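How to clean a utensil caddy (and whether you need half the stuff they tell you to buy)

Posted by Rawan Haddad, 7 January 2023

I have read a lot of advice on cleaning utensil caddies and most of it wants to sell me something. Tablets, sprays, a special brush set. I bought the brush set. It had 3 brushes in it and two of them don't fit through the holes of any caddy I own, so make of that what you will.

What follows is the dull method. It's for plastic caddies with holes in the sides, the sort that lives by the sink and gets ignored until the bottom goes slimy.

What you need

Washing-up liquid
An old toothbrush
Bicarbonate of soda
A bowl or bucket deep enough to cover the caddy
A clean tea towel

Step 1. Empty it completely

Everything comes out. Taking out the forks and leaving the spoons "because they're fine" is how I carried on for years, and they were not fine. Lay it all on the table where you can see it, and put anything sticky straight in the washing-up.

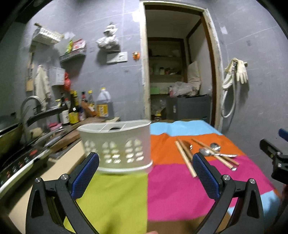
White caddy with a divided inside, chopsticks and spoons out on the table.

Look at the bottom of each section before you go any further. If there's a brown ring, you'll want the longer soak in step 3. If there isn't, skip the bicarb altogether. I know some people put it on everything, but I've tried a caddy with and a caddy without and couldn't tell them apart.

Step 2. Rinse from the outside in

Hold it under the tap on its side and let the water run through the holes. Bits that have dried on the inside tend to come loose this way. Turn it and do the other side. Don't bother scrubbing yet.

Step 3. Soak

Hot water from the tap, a good squirt of washing-up liquid, caddy right under. Half an hour is plenty for ordinary grime. For a brown ring add two spoonfuls of bicarb and leave it for 2 hours. I don't use boiling water on plastic. My old Soltton caddy went in straight from the kettle one August and has leaned to the left ever since.

Step 4. Brush the holes and the corners

Toothbrush, small circles, inside and out. The corners by the divider are the worst part, and a sponge won't get into them whatever the packet says — I've yet to meet one that does. Hold it up to the window when you think you've finished. You probably haven't.

Step 5. Dry it upside down

Stand it upside down on the tea towel and leave it overnight. Wooden chopsticks need to be dry as well before they go back, so spread them out flat and give them the same night. Mine went spotty when I rushed this.

Step 6. Put things back, handles down or up?

People get very worked up about this. I do spoons bowl-up and chopsticks with the eating end up, so the clean ends aren't sitting in whatever drips down. Knives go in a drawer.

How often?

One site I read said every 3 days, which I don't believe anyone does. I do it once a fortnight, or sooner if it smells.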